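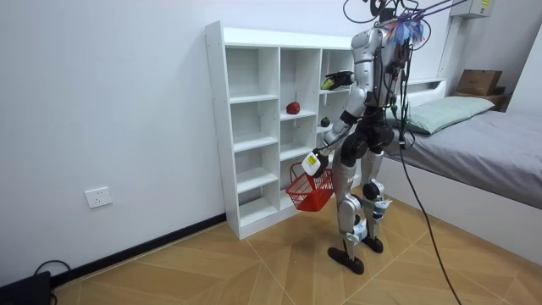 先说清楚，我不是专业旅游博主，就是在Josberg开了一家小小的旅行用品店，顺便帮客人订房。这个页面介绍的是我们店里卖得最久的一样东西：Painemal度假通票（两晚版）。老客人都叫它“那张绿票”，其实票早就改成电子的了，叫法改不过来，我也跟着叫。

通票是什么呢？简单讲，就是一个价钱，包两晚住宿、两顿早餐，再加一次从Josberg汽车站到Painemal湖边的往返接驳。价格是每人887元，两人同住一间的话，第二位减117元。小朋友六岁以下跟大人睡一张床不收钱，早餐也不收，要加床就得另外算，加床216元一晚，被子枕头都给配好。

住的地方有两家可以选，我两家都住过，住过不止一次，下面说的都是我自己的感觉。

第一家叫Evgate旅馆，在湖的东边，走下坡路五分钟就到码头。房子老，楼梯窄，没有电梯，带大箱子的朋友请务必订一楼（下单的时候在备注里写“一楼”两个字就行，我看得到）。房间不大，可是窗户开得特别好，早上拉开窗帘就是水。老板娘Mebrat Alemayehu做的早餐我真的要夸一夸，咖啡是她自己炒豆子煮的，香得整个楼道都是！她还会烤一种扁扁的香料面包，趁热吃，抹一点蜂蜜，我每次都要吃到不好意思为止。热水晚上八点到十点这段时间有点慢，大家都在洗澡嘛，错开就好。

第二家叫Daltorlow公寓，在湖的西边，离镇中心近，楼下就有超市和药房。它是公寓式的，每套有小厨房，有冰箱，有洗衣机，带孩子的或者想自己做饭的我一般都推荐这家。早餐是前一天晚上送到门口的篮子，面包、鸡蛋、酸奶、水果，自己热一下就能吃。想睡懒觉的人最爱这种，再也不用掐着九点半往餐厅跑了。缺点也有，靠马路那一面周末会吵，怕吵的请选朝院子的房型，价钱一样。还有就是院子那面没有湖景，湖景和安静在这家只能挑一个。
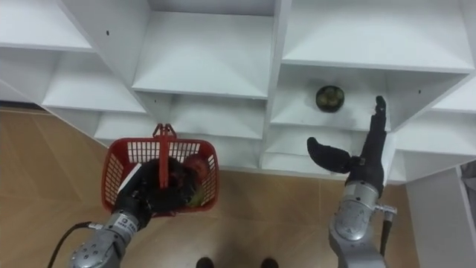

说到接驳车，问的人最多，我多写几句。车每天两班，上午十点一班，下午四点一班，都从汽车站三号站台走，路上一个半小时，中间在加油站停一次上厕所。司机多半是Stepan Polishchuk，开得很稳，我这种一坐山路就晕的人坐他的车都没事。行李每人一大一小，滑雪板和自行车要提前一天跟我说，车尾有架子，可是位置有限，先说先得。宠物可以上车，得装在笼子或者包里。回程的班次是上午十一点和下午五点，在两家住处门口都停，不用自己拖箱子去车站。

车上没有卖水的，夏天自己带一瓶吧。

再讲讲什么时候去合适。我自己最喜欢二月，湖边人少，早上有雾，走在木栈道上只听得见自己的脚步声，回来喝一碗热汤，舒服极了。可是二月有些小餐馆不开门，晚饭选择少，爱热闹的还是夏天来。夏天可以下水，也可以租脚踏船，码头那边现场交钱就行，通票里不含这个，别搞混了。秋天我去得少，听客人说山上的叶子很好看，有位阿姨连着三年都是秋天订，每次都要同一间房，那我就知道是真的好看了。

通票怎么用：付款以后我会发一封邮件，里面有一个号码，到了前台报号码和名字就能入住，不用打印。入住时间是下午三点以后，退房是上午十一点以前。坐上午那班车到得早的，可以先把行李放在前台，去湖边转一圈再回来拿钥匙。押金Evgate不收，Daltorlow收2000元，刷卡预授权，退房检查没问题当天就解冻，到账快慢要看你的银行，我见过一小时的，也见过拖了四天的，急用钱的朋友请换一张卡刷。

改期可以改一次，入住前三天跟我讲都不收费。三天以内改的话，要看旅馆那边有没有房，我会尽量帮你问，问得到就改，问不到也请别怪我。退款是入住前七天全退，七天以内退一半，当天不来就没办法了。

常有人问能不能只住一晚。通票不行，它就是两晚的，单住一晚请直接写信给我，我按当天的房价给你报。也有人问能不能一晚住东边一晚住西边，可以的！很多人不知道能这样订，备注里写“各一晚”，中间那天接驳车会顺路帮你把行李带过去，人可以自己沿着湖慢慢走，一路平的，推婴儿车也能走，走累了半路有长椅。

带什么去？防滑的鞋子，薄外套（夏天晚上也凉），泳衣看季节。毛巾两家都有，牙刷没有，店里有卖折叠的，你要的话下单时一起加上，我放在接驳车上让司机拿给你。充电插头两家都是普通的，不用转换头。

页面上的价格是2021年3月8日更新的，节假日会有浮动，下单前页面会显示当天的数字，以那个为准。有问题写邮件最快，电话我也接，就是下午店里忙的时候可能要响很久，请多响几声，别急着挂。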